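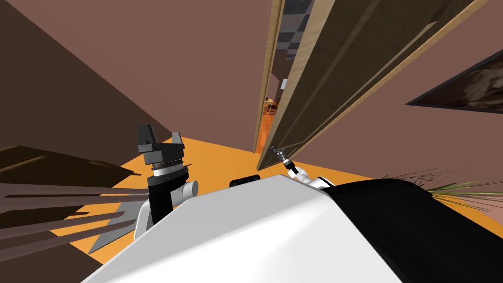
Tikano is a two-armed mobile robot used as a simulated and physical test machine for household tasks, chiefly the opening and closing of hinged doors. It has a white body shell with a black section, and each arm ends in a two-fingered gripper. The physical machine and its simulated counterpart share one set of configuration files, known as the Letano profile, and are maintained together.

Setup

A Tikano installation begins with the base and torso. The torso is leveled, the arms are moved to their folded position, and the joint zero points are recorded. The same values are then loaded into the simulator, where the robot is placed in a furnished apartment model named Dalgleish. Rooms in the model are joined by wooden doors that can be set closed, partly open or fully open at the start of a run.

Gripper alignment follows. Both grippers are closed on a gauge block, and the finger offset is stored separately for left and right. Early versions of the profile held a single offset for both hands, which caused the right gripper to miss narrow door handles. The separate values were added in March by Kirsty Wainwright, who also wrote the current setup manual.

Door calibration

The door routine is normally run with one arm reaching forward and the other held back near the body. Hinge friction, handle height and door weight are entered by hand. A full calibration set consists of 147 runs, divided among 11 door positions. Runs in which the shell touches the door edge or the wall are kept in the log but left out of the fit.

The onboard view is tilted steeply in some reaching poses. The camera mount angle must therefore be checked again after any change to the torso height. A wrong mount angle shows up as a steady sideways error at the handle.

Maintenance

Wrist joints are inspected every 4,000 door cycles on the physical machine. Finger pads are replaced in pairs. The simulated robot has no wear model, and its friction values are updated by hand after each inspection.

Known faults

The most common fault is drift in the right shoulder zero point. It was first logged at cycle 2,153 and traced to a loose encoder clamp. The repair consists of removing the rear cover, tightening the clamp and recording the zero points again. Profiles saved before the repair should not be reused.

See also

Skorance (motion planner)
Dalgleish (apartment model)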